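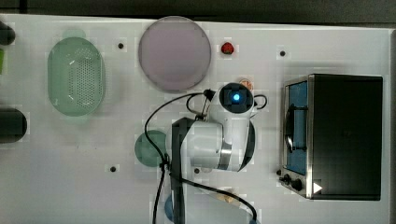 A robot arm at work over a table of kitchen things, with a toaster oven on the right.

Science Desk > Machines > How Robots Learn

Reading time: 2 minutes

Print this page | E-mail this page

How does a robot learn to tidy a kitchen?

A robot does not know what a plate is. It has to learn from examples, and it needs a lot of them.

At the Stilleck lab, Sunil Siriwardena and his team taught an arm by moving it themselves. A person steered the arm to pick something up and put it down somewhere else. The computer saved every move, along with what the camera on the arm's wrist saw. One try like this is called a demonstration. The team saved 3,610 of them.

Next, a computer program looked for patterns. Where does the arm go when there is a strawberry on the table? What does it do near a colander?

Then came the test. The team put the objects in new places and let the arm work alone. It did 16 different jobs, with some 100 tries at each. Picking up plates was the hardest – they are flat, and the fingers slipped off the rim.

The team is now saving more demonstrations with plates.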